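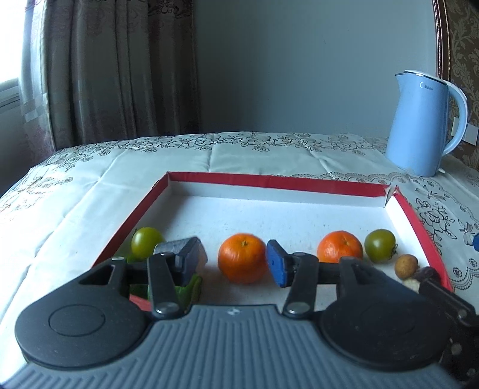 *Mandarinas y tomates verdes en la misma caja, sobre la mesa de la cocina. 24 de marzo de 2022.*

**Roxana Văduva**

Hilo sobre tomates verdes, mandarinas y una caja de cartón. Perdonad si alguna frase suena rara, el español lo aprendí ya de mayor y en la cocina todavía pienso en rumano.

**1/** El lunes compré fruta en Stakus, la tienda de la esquina. Las mandarinas estaban de oferta. Los tomates los pedí verdes a propósito y el chico me preguntó dos veces si estaba segura. Sí, estaba segura.

**2/** En mi casa el tomate verde se llama *gogonea*, y en plural *gogonele*. Se come en invierno, en salmuera, al lado de cualquier cosa que tenga grasa. En marzo no es la temporada, lo sé. Pero yo tenía ganas en marzo.

**3/** Lo primero que hago con la compra es sacarla de las bolsas. Dentro del plástico se hace agua y después viene el moho. Una caja baja y abierta, de cartón, me sirve mejor que un frutero hondo, porque en el frutero siempre hay una mandarina abajo de la que me olvido.

**4/** La caja tiene el fondo blanco y esto me gusta mucho. Si una fruta empieza a soltar jugo, la mancha se ve enseguida. Con las cajas oscuras me enteraba por el olor.

**5/** Alguien me va a escribir que no se guardan juntos los cítricos y los tomates. He leído sobre este tema más de lo que era necesario. El que hace madurar a los vecinos es el etileno, y las mandarinas sueltan muy poco. Las manzanas y los plátanos sueltan bastante más.

**6/** Entonces: si quiero que el tomate se ponga rojo, lo guardo con un plátano en una bolsa de papel. Si quiero que siga verde unos días, lo dejo lejos de los plátanos, y la mandarina como compañera no me molesta.

**7/** Hay otra diferencia que aprendí tarde. Un tomate que ya empieza a amarillear por fuera ya ha empezado su camino. Por dentro puede estar blando y en la salmuera se deshace. El de color verde amarillento brillante que está a la izquierda de la caja lo voy a usar primero, y en la sartén.

**8/** En la sartén lo hago así: rodajas del grosor de un dedo pequeño, sal, un rato sobre un paño, después harina de maíz y aceite no demasiado fuerte. No es una receta de mi familia, la saqué de un libro de segunda mano que se llama *La despensa de Bolham*. Está muy mal traducido, pero todo lo que he probado de él sale bien.

**9/** Para la salmuera uso 60 gramos de sal gorda por litro de agua. Mi madre no pesaba nada, metía el dedo y probaba. Yo peso, porque las dos veces que lo hice como ella tuve que tirar el bote.

**10/** En el bote van también: apio con sus hojas, ajo, eneldo seco (con las flores si lo encuentras), unos granos de mostaza y un trozo de rábano picante. El rábano picante es lo difícil. Lo compro en una tienda pequeña que se llama Asante, donde a veces hay y a veces no hay.

**11/** El agua la hiervo en el hervidor eléctrico, que lo tengo en la misma mesa, disuelvo la sal en una jarra y espero hasta que esté fría del todo. Hay gente que echa la salmuera caliente. Así el tomate queda más blando y a mí me gusta que cruja.

**12/** Con el bote cerrado espero 15 días antes de probar. Los primeros días abro la tapa un momento para que salga el gas y pongo un plato debajo – el bote siempre llora un poco.

**13/** Los tomates tienen que quedar debajo del líquido. Yo pongo encima una ramita de apio doblada, como un muelle. También existen pesas de vidrio, una amiga me regaló unas de la marca Nomilley y son bonitas, pero no entran por el cuello de mis botes.

**14/** Ahora las mandarinas. Antes las guardaba siempre en la nevera y después me quejaba de que no sabían a nada. En la mesa, sin tocarse demasiado, me duran una semana. Si compro más, entonces sí, la mitad a la nevera y las saco la noche antes.

**15/** Las cáscaras las seco. Quito lo blanco con una cucharita, las corto en tiras y las dejo en un plato cerca de la ventana. Después van al té negro, o al bizcocho. Solo lo hago con mandarinas sin cera y antes las lavo con agua templada y un cepillo.

**16/** Una cosa que quiero probar este fin de semana es mermelada de tomate verde con mandarina. El tomate verde tiene acidez y poco perfume, y la mandarina le puede dar el perfume. He apuntado 232 gramos de azúcar para empezar con una cantidad pequeña, y si queda mal no habré perdido mucho.

**17/** Mi duda es la piel de la mandarina en la mermelada. ¿La ponéis entera, rallada, o la quitáis? Con la naranja sé cómo se comporta, con la mandarina tengo miedo del amargor. Si alguien lo ha hecho, que me escriba por favor.

**18/** Me preguntan por el mantel, que es claro y tiene dibujo. Sí, se mancha. El jugo de mandarina lo quito con agua fría y jabón de trozo en el mismo momento, sin frotar en círculos. Con la salmuera no pasa nada, solo queda una sombra de sal que se va en la lavadora.

**19/** Añado por un comentario: la parte verde del tomate no la doy cruda a los niños y yo tampoco la como cruda. Frita o fermentada la comemos con medida, tres o cuatro rodajas en la cena. Así lo hemos hecho siempre en mi casa.

**20/** Otro comentario pregunta si valen los tomates cherry verdes. Valen, pero hay que pincharlos con un palillo, porque si no la sal tarda mucho en entrar. Dos pinchazos al lado del rabito y ya.

**21/** Mañana voy a Asante a preguntar por el rábano picante. Si no hay, pondré más mostaza y una hoja de laurel, y os escribo en este mismo hilo cuando abra el bote.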